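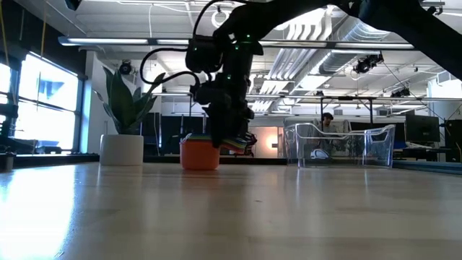 How to Sort and Nest a Set of Colored Measuring Cups

Many kitchens have one drawer where the measuring cups live in a big mess. Mine was like this for a long time. When I needed the smallest cup I was taking out everything, and then pushing everything back by force until the drawer did not close. After I learned to nest the cups properly, they take the space of one cup only. In this page I write down the method, step by step, for plastic cups with handles.

What you need

- One set of measuring cups, all sizes
- A free, flat piece of table or counter
- A dry dish towel
- A small tub or box for the things which do not belong to the set

The whole work takes me 13 minutes with washing. Without washing it is much faster.

Step 1. Wash and dry every cup

Please do not skip the drying. If a drop of water stays between two cups, they hold together like glue and you must pull hard the next time. I wipe the inside first, then the outside, then the place where the handle joins the bowl. The water likes to hide there.

Step 2. Spread the cups on the table

Put all cups on the table separately, with the open side up, so that no cup is hiding another. If you find two cups which are already one inside the other, take them apart also. It can happen that they are nested in the wrong order, for example with one size missing between them, and you will notice it only at the end.

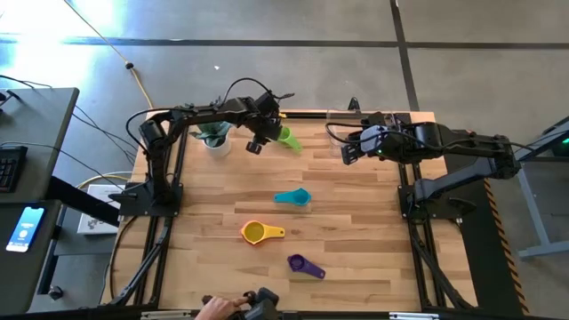 Leave enough space in the middle of the table for building the stack. I keep the loose cups at the sides and pick them up one after another. Other containers can stay on the table, but move them to the back so your sleeve does not catch them.

Step 3. Find the order of the sizes

Most sets have the size written on the handle. If the letters are worn off, compare the cups by holding one over the other. The smaller one must go in by its own weight, without pressing.

With a colored set you can learn the order by colors and forget the numbers. Be careful, though, because each maker chooses the colors in a different way. My older set from Sanero begins with a red one as the biggest, and the Clikeck set of my sister begins with purple. If you have 2 sets in one kitchen, never mix them. The rims look the same, but the bowls have a different depth and the stack will be crooked.

Step 4. Build the stack

1. Place the biggest cup on the table. Turn its handle to the side where you want all the handles.
2. Take the next smaller cup by the handle and lower it straight down.
3. Let go when you feel it is sitting. Do not push.
4. Continue until the smallest cup is on the top.

Keep all handles in the same direction. If one handle is turned away, the cup above it may sit on an angle. When the stack leans, do not try to correct it from above. Lift the cups out until you come to the wrong one, and begin again from there. 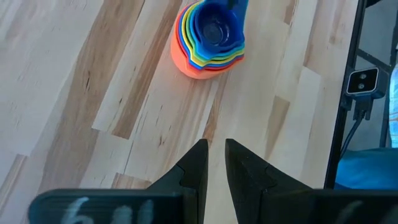 Nested cups, with coral-orange as the outermost and blue on top.

Step 5. Check the stack

Look at the rims from the side. You should see thin stripes of color, one after the other. A wide gap between two stripes often means that a size is missing. Look under the towel and in the sink before you search in the whole kitchen.

Step 6. Put it away

Measure the drawer before you decide where the stack will live. My drawer is 145 mm high inside, and the stack goes in easily, but a soup ladle next to it does not. If your drawer is low, a shelf is also good. Put the stack near the front, with the handles toward you.

Some common problems

The cups are stuck together. Hold the stack under warm water for a short time and turn the inner cup gently. Do not use a knife, it will scratch the plastic.

The stack falls over when I take one cup. Hold the biggest cup with one hand and lift with the other.

One cup is lost. You can still nest the others, only the stack will be a little loose. Write the missing size on a piece of tape and stick it on the inside of the drawer, so you remember it when you go shopping.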